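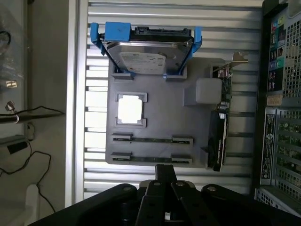 What do you practise on if you want to learn where the parts of a desktop computer go?
A flat board with marked-out places for the main components does the job, and it costs a good deal less to drop than a working machine.

Practice computer arrives at the Mousavi, does not compute
24 September 2025
By our Jalovell staff

Jalovell's newest computer has no screen, no keyboard and no chance of ever opening a spreadsheet, and there is already a waiting list for it.

The build-it-yourself board went into the back room of the Mousavi Hall this month as the centrepiece of a beginners' course in putting together a desktop machine. It is a flat grey plate, fixed to a slotted aluminium panel, with raised holders where things are meant to sit. Learners put the pieces on, take them off and put them on again, and at no stage does anything beep.

The plate came from Sirkix, a small workshop in Grenditetti that makes training kit for trades colleges. Its usual line is plumbing walls and fuse boards. A computer, the firm told the hall, was a smaller job than a bathroom and involved fewer complaints about the colour of the tiles.

Those expecting realism will find it turns up in patches. The hard drive looks the part: a 3.5-inch unit with a silver case and a printed label, sitting in a caddy of a blue so bright it could be used to direct traffic. The connectors are along the top, and the bottom corners drop into a pair of grey blocks.

The processor has had a harder time of it. Its role is played by a plain white square inside four corner pieces, and early learners have compared it to a bathroom tile (Sirkix may wish to look away), a peppermint and a piece of somebody's fridge. Over to the right a pale grey cube sits on its own base block. The course handout gives the cube one line, "goes on the block," and moves along.

Two long memory slots run side by side near the bottom of the plate. They are very nearly the same length, and the hall has been asked more than once which is the first one. On the far edge stand the expansion cards, a little green one with a silver bracket and a black graphics card underneath it. The graphics card draws the most interest from learners under sixteen, who want to know what games it runs. It runs none.

Sessions last 80 minutes and cost two dollars, tea included. The first half goes on names and places. In the second half everything comes off the plate and goes back on, first with the handout and then with the handout turned face down on the table. There is no clock on it. A clock was tried at the opening session and taken away after it made a retired draughtsman swear.

Organisers say the point is to get people past the fear of touching anything. Most of those who have signed up own a computer they have never seen the inside of, and several said they had been warned off by younger relatives who had never seen the inside of one either. Being allowed to hold a hard drive by its caddy and put it back crooked seems to have done wonders for morale.

Not everyone is convinced. A letter pinned to the hall noticeboard asks why ratepayers' money should go on "a computer with a blank where its brain should be" and suggests the council already has several. The council contributed nothing to the board, which was paid for out of the January book sale, but the letter has been left up on merit.

The Mousavi opened in 1964 as a dance hall and has since been a polling place, a badminton court and, for one long winter, a storage shed for the town's Christmas lights. The back room has the best light in the building and the worst heater. Learners are advised to bring a jumper, and to keep its sleeves well clear of the cards.

What comes next is a matter of some debate. The organisers would like a second plate so that people can work in pairs without elbowing one another. Sirkix has offered to make one in a different colour. Grey was described by the hall as "fine, really," and the order has been put down as grey.

There is also talk of a follow-on course using an old desktop that somebody left at the front door with a note reading "works sometimes." It has been put in the cupboard until the beginners are ready for it, or until it has been established what "sometimes" means.

Bookings are taken at the hall desk on weekday mornings or by leaving your name on the answering machine, which was itself put together by a professional and cuts out after nine seconds. No experience is needed. Please don't bring your own parts, and if you have gone home with a small white square in your pocket, the hall would like it back.

14 shares | 6 comments

Contact the newsroom | Copyright Jalovell local news | Back to top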